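The Ekgate Road Call

The call came in at 11 at night, a break-in at Sarkar Hardware on Ekgate Road. Prasanna Debnath took it because she was four blocks away and had just thrown out a bad cup of coffee.

The back door was open. The lock hadn't been forced. Inside, the lights were on over the paint counter and the owner, Leon Sarkar, was standing next to the register in his slippers and a winter coat.

"You went in before we got here," she said.

"It's my store."

"Next time wait outside."

He nodded like he had no plan to do that. The register drawer was out and sitting on the floor. The coins were still in it. He told her they had taken 1,515 dollars, which was two days of sales plus what he kept back for the deliveries.

"You know it to the dollar?"

"I count it every night. I write it down." He showed her a spiral notebook with a pencil tied to it. The last line said 1,515 and had his initials.

She asked who had keys. He had one, and his wife did, though his wife had been in Arizona with her sister all January. A boy named Cody had worked Saturdays until the fall. He had given his key back. Sarkar opened a drawer and it was there on a ring with a paper tag.

"Anybody else?"

"No."

He said it fast. She wrote it down and didn't look up for a moment.

Another patrol car pulled in and she sent Officer Hines to knock on doors. There weren't many doors. Across the street was a tire place, closed, and next to that the branch office of Climevance, where people in Caldale went to pay on their furnaces. Over the tire place there was one apartment with a light in the window.

The woman who lived there was named Mrs. Pruitt and she had been up with her hip. She told Hines she saw a man walk around to the back of the hardware store. He had a hat on. He wasn't hurrying. She figured he was family because he stopped to pick up the trash can lid and put it back on.

Hines came over and repeated all this to Debnath by the nail bins.

"He put the lid back on," she said.

"That's what she told me."

Debnath went out back and looked. The wind was strong enough to move the gravel dust around. The lid was on tight, with a brick on top. There was a clean square on the step where the brick had been sitting.

She went inside again. Sarkar had found a stool.

"Where does your brother live?" she asked.

He rubbed his face. "Who said I have a brother?"

"There's a picture of the two of you by the key machine. Same nose."

It took him a while. The brother was named Martin. He had been staying out at the motel on Route 213 since he lost his job. Leon had given him a key in the fall so he could come in and sleep in the stockroom if it got too cold. There was a cot back there. Leon had forgotten about that key, he said, and then he said he hadn't forgotten.

"I don't want to file anything," he said.

"You called us."

"I called before I thought about it. I saw the drawer and I called."

Debnath closed her notebook. It was a small department and the sergeant would ask why there were two cars out for no report. She had also written up to 40 reports a month that winter, and she could think of very few that had made things better between brothers.

"I have to write down what I saw," she said. "What you do after that is between you and the prosecutor. If you tell him you gave Martin the key, he's going to ask if you told him he could use the money too."

"What would I say to that?"

"Whatever's true."

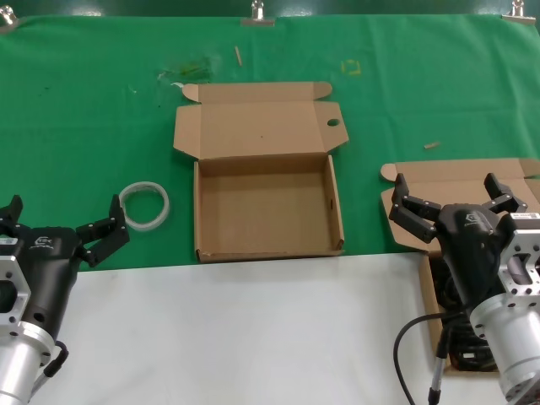
Open box on a green cloth

She drove out to the motel anyway. The clerk was watching a fishing show and pointed with his thumb. Martin opened up before she knocked twice. He was dressed and his hat was on the bed.

"Is Leon all right?" he asked.

"He's at the store in his slippers."

"He'll catch something." Martin stepped back so she could see the room. The money was on the dresser under an ashtray, in two stacks. "I owe for three weeks here. I paid the one. I was going to write him a note – I got as far as the pen."

"How much is left?"

"You can count it. He'll want it counted."

She told him to bring his coat. He asked if she was going to use the handcuffs and she said not unless he gave her a reason. In the car he sat with his hands flat on his knees and didn't talk until they passed the grain elevator.

"I put the lid back on for him," he said. "The raccoons get in there."

"I know," Debnath said.

When they came down Ekgate Road the lights were still on over the paint counter. Leon had put the drawer back in the register. He was outside on the curb now, waiting, with his coat buttoned wrong.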